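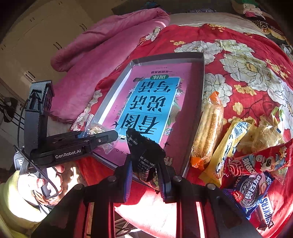 The company gave every one of us a step counter in January. Mine was gray, with the name Ondico printed on the strap, and it came with a letter from the health department of Letarine. We had to walk for two months and the best team would get a day off.

I sit all day in the planning office in Stutham, so my first number was 1349. My colleague at the next desk had 3554 and she was ashamed of it. I did not tell her mine.

In the second week I began to walk in the evening. I went down to the canal, past the Szűcs bakery, and back by the school. It took 30 minutes. At first I looked at my wrist at every corner. Then it rained for some days, and I kept the counter under my sleeve, and I forgot to look.

One evening the bakery was still open and the woman inside was washing the floor. She knocked on the glass and held up a bag of rolls from the morning. I said that I am trying to lose weight. She said the rolls are also trying, they are very small.

I ate one on the bridge – it was dry and good – and gave the rest to my colleague next morning.

Our team finished fourth. The counter had to be sent back in a padded envelope, so on my way home I walked to the post office, which is on the other side of the canal, and nothing counted it.

12 shares
2 comments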